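An Afternoon at Plunstead: Watching Software Learn to Tidy a Bookshelf

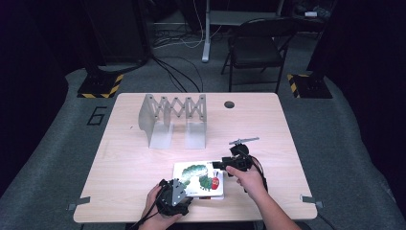

VISITS AND OPEN DAYS

I had been meaning to get out to Plunstead for the better part of a year, and when the notice went up that they were opening the building on Wed 2 May I wrote back within the hour, before I had even checked whether the trains would cooperate. They did, more or less. I arrived a little damp, was handed a very good cup of coffee and a sticker with my name spelled almost right, and joined a group following Gareth Holroyd down a long corridor that smelled of new carpet.

Gareth runs the software side. He warned us early that anyone hoping for a parade of shiny arms might be disappointed, as his people spend most of their days with recordings, timestamps and arguments about coordinate frames. I was delighted. I wrote control code for packaging lines for many years (long enough to have opinions about it) and I have always felt that the open days skip the good part.

The first stop was one of the recording stations, where a person works with a black gripper in each hand over a light-colored table. The task was a children's board book with a green caterpillar on the cover, and a gray expanding metal rack stood toward the back. The aim of the exercise is to get the book off the table and upright in the rack, using the grippers alone. Try picking up a thin book lying flat sometime with two pairs of tongs! You can't simply close on it. You have to pin one side, coax an edge up, pass it across, and by then you have probably forgotten which way the cover was meant to face.

All of that fumbling is what the software wants. Natália Correia, who looks after the perception code, took us through what happens to a recording afterward, and I could have listened to her until supper. Her team calls the pipeline Veloso. Its first job is to work out where each gripper was at every moment, and its second is to line those two paths up with each other so that left and right agree on where the book is. If they disagree by the thickness of a cover, she said, the planner will cheerfully learn to push books through the tabletop.

She had a replay up on a big monitor, with the two paths drawn as colored ribbons, and she scrubbed back and forth through the moment when the book gets handed over. One ribbon had a nasty little kink in it. A man behind me asked whether they smoothed those out, and she said they used to, until they found they were smoothing away real corrections too. Now Veloso flags a kink and somebody looks at it. Of the 720 recordings gathered for the book task, 429 had gone into the current training set, and the others were waiting for a second look or had been set aside. I liked that she put both numbers on the slide.

After that we squeezed into a smaller room to hear about Urkix, their planning layer. I will try to do it justice. The learned policy proposes a short stretch of motion, and Urkix checks it against joint limits and whatever the cameras currently believe about the table before anything is allowed to move. It gets 200 milliseconds to say yes, trim the motion, or throw it out and ask again. Someone asked what happens when it runs out of time. The arm holds still, Gareth said, and the log gets a line in red. He showed us a log, and there was a fair amount of red in it – more than I expected, and he seemed quite comfortable with that.

We had a long wander through the tooling as well. There is a viewer called Brurkar that started as somebody's weekend script and now appears to hold the whole place together. You type in a recording, and it shows the camera views, the gripper opening and the planner's decisions on one timeline. I got to drive it for 5 minutes and managed to lose the timeline completely, for which Natália forgave me. My one complaint, which I made to her face, is that the search box only understands their own task names.

The questions ran well past the hour and the coffee ran out before they did. I asked mine about thin objects, naturally, and got a sketch on the back of an agenda that I have folded into my notebook. They plan to try paperbacks next, which bend, and Gareth winced a bit when he said so. If they open the doors again I'd suggest going early and sitting near the monitor, and bringing a sweater for the planning room.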